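5.3 Loss of width signal during paper handling

The most costly fault in the collection period did not involve the arm. It occurred in the hand-held gripper used to record demonstrations, and it went unnoticed through most of the Rorkville sessions. We report it in some detail. The fault passed every automatic check we had in place, and the policies trained on the affected recordings behaved in a way that looked at first like a modeling problem.

The paper task asks the operator to pinch a crumpled sheet, lift it clear of the table, and place it in a tray. Finger opening is estimated from the wrist view and logged alongside the pose of the tool. With rigid objects, the estimate settles as soon as the fingers make contact. Paper gives no such clear stop. The sheet keeps yielding as the operator squeezes, and the folds that rise between the fingers can cover the inner surfaces on which the estimator depends. Figure 7 was recorded during a grasp of this kind.
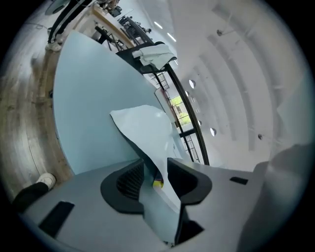

Figure 7. Wrist view from the hand-held gripper with a crumpled sheet pinched between the two fingers.

When the estimator lost one finger, it was designed to hold the last valid width and set a dropout flag. The hold worked. The flag was written to the log with the time stamp of the next valid reading, so a long dropout appeared as a single late sample. Our filter rejected episodes with more than eight flagged samples, and almost no paper episode came near that limit. In the worst case we found, the width was frozen for 124 consecutive samples and the episode was accepted with one flag.

The effect on the trained policy was easy to see once we knew where to look. In the affected recordings, the logged fingers stayed open while the tool was already rising. The policy learned to lift early. On the arm it would approach the sheet correctly, begin to close, and then move upward with the fingers still apart. In 32 evaluation trials on the paper task, it dropped or missed the sheet in most of them. The same policy handled the rigid objects in the set with no visible loss of skill, and for this reason we spent some time adjusting the action horizon before returning to the data.

A second failure followed from the first and is of more concern for safety. After a missed pinch, the controller treated the wide finger reading as a release that had been completed and moved on to the placing motion at full speed. On one run, dated 2/12/20 in the Sturnari log, the arm carried out this motion while an operator was reaching in to straighten the sheet. The operator pulled back in time and the stop button was pressed. There was no contact. The speed limit for the shared zone had been tied to the grasp state, a choice that made sense only if the grasp state could be trusted.

We traced the time stamp error by replaying raw video against the logged width, frame by frame. Rui Veloso found that the two disagreed only when a fold of paper stood higher than the finger pads, and that the disagreement ended at the moment of release. Lighting was ruled out by repeating the grasps under a single lamp. Wear on the pads was also considered — the Girnham units had seen far more use — but new pads gave the same result.

Three changes were made. Each dropped sample is now flagged at the time it is lost, and the hold expires after eight samples, at which point the width is marked unknown. Episodes with an unknown width during a lift are rejected. On the arm, the speed limit in the shared zone no longer depends on the grasp state, and the placing motion will not start unless a closed grasp has been confirmed during the lift. Reijo Mustonen reviewed the new stop logic separately from the team that wrote it.

The changes do not remove the cause. A tall fold can still hide a finger, and the stricter filter discards a large share of the paper episodes, mainly those with loosely crumpled sheets. The remaining set is therefore biased toward flatter paper — a limit that applies to all paper results in Section 6. A direct width sensor in the gripper body would avoid the problem, at the price of added weight and a cable. The Jitpraphai recordings were made before the fix and have been left out of all training runs reported from this point on.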